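Chapter 4
Comparing Grippers on the Same Task

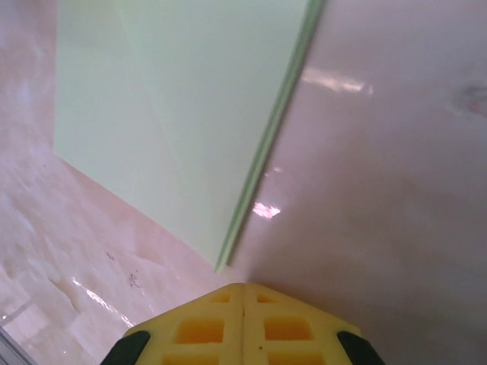
Figure 4.1 Yellow gripper fingers, closed, below the lower end of a green panel. Wrist camera view.

A person who buys a gripper usually reads two numbers first: how wide it opens and how hard it can close. These numbers are useful, but they are measured on a test stand, with a simple block, in good light. The work of a robot is done with panels, cups, bags and cables, and often near a wall or in a corner. For this reason the present chapter treats the comparison of grippers as an experiment. The student will choose a task, keep it the same, change one part of the equipment, and write down what happens.

The reader should already know the material of Chapter 3, in particular the difference between the tool frame and the camera frame. If these two are still mixed up in your mind, please read Section 3.5 again before you continue. Most of the wrong results in our course came from this point, and they were then reported as faults of the gripper.

After this chapter you should be able to:
write a test plan for two grippers on one arm
choose objects and surfaces that make the difference visible
mount and check a wrist camera before the first trial
keep a trial record that another person can read
say which differences are large enough to report

4.1 What is being compared

The word "gripper" covers several parts at once. There is the drive, which opens and closes. There are the fingers, which touch the object. There are the pads or covers, if the model has them. There is also the controller, which decides when the closing stops. When we put gripper A in the place of gripper B, all of these change together, and the result does not tell us which one was responsible.

In the exercises of this chapter we use two grippers. The first is the Kernura, a parallel gripper with stiff metal fingers. The second is the Nomley, whose fingers are molded and bend a little under load. Both are mounted on the same arm and both are driven by the Garba controller, so the controller can be left out of the comparison. If your laboratory has other models, the method stays the same, but you should write the names and the settings on the first page of your record.

4.2 The task

A good first task is to approach the edge of a thin, upright panel, close on it, lift it a short distance and put it back. It looks easy. The gripper must arrive with the fingers on both sides of the edge, and a small error in angle makes one finger touch before the other. With stiff fingers the panel is then pushed to the side. With flexible fingers the contact is softer, but the final position of the panel is less certain.

The fingers in Figure 4.1 have openings cut through them and a sloped top edge on each side. When you study such a finger, make a drawing of it from the front and from the side before you run any trial. Mark the places where you expect it to bend. After the trials, compare your drawing with your notes. Students often expect the tip to move most, and then they find that the side walls also move.

The starting distance between the fingertips and the edge must be fixed. We recommend that the program stops at this position in every trial and waits for the operator. A short stop costs little time and it gives one clear camera image for the record.

4.3 The surface and the light

A wrist camera moves with the hand, so the background changes during the whole approach. Shiny surfaces are difficult for it. In Figure 4.1 there is a bright patch of reflected light directly beside the edge strip of the panel, and a bright streak crosses the floor on the left. A program that looks for the edge by brightness alone can choose the border of the reflection and follow it. The color of the panel is pale also, which does not make the work easier.

There are two ways to handle this. You can remove the difficulty by using a dull cloth and a lamp from the side. Or you can keep it, and test both grippers under it. Each way is correct if it is written in the plan. It is not correct to run one gripper in the morning near the window and the other one in the evening, and then to compare the numbers.

Small dirt on the floor should also be noted. It may be taken for a feature by the vision program, and it may change how the object slides. Clean the surface before each series, or leave it as it is for all of them.

4.4 How many trials

For a first look, 19 trials with each gripper are enough to see a large difference. They are not enough to see a small one. If one gripper succeeds three times more than the other, you should repeat the series before you write any conclusion.

Wear is a separate question. It needs long series, and the fingers should be inspected at fixed points. In our plan this is done after 1,000 closings and again after 2,000. Look at the pads, at the thin walls between the openings, and at the screws of the mount. Take a photograph from the same side each time.

4.5 The trial record

Use one line for each trial. The Vustgate form, printed at the end of this chapter, has the following columns:
Trial number
Gripper and finger type
Start position reached (yes or no)
First contact (left, right or both)
Lift completed (yes or no)
Remarks

The column "First contact" is filled in by the operator who stands at the side of the table, and it is compared with the camera image later. When the two do not agree, keep both entries and do not correct the first one. A failed trial stays in the record also when the reason for the failure is known.

Before you go to Section 4.6, prepare an empty form and run 2 practice trials with each gripper. These are not counted in the series. Check that the fingertips can be seen at the lower border of the camera image when they are closed, and that the cable of the camera stays free when the wrist turns.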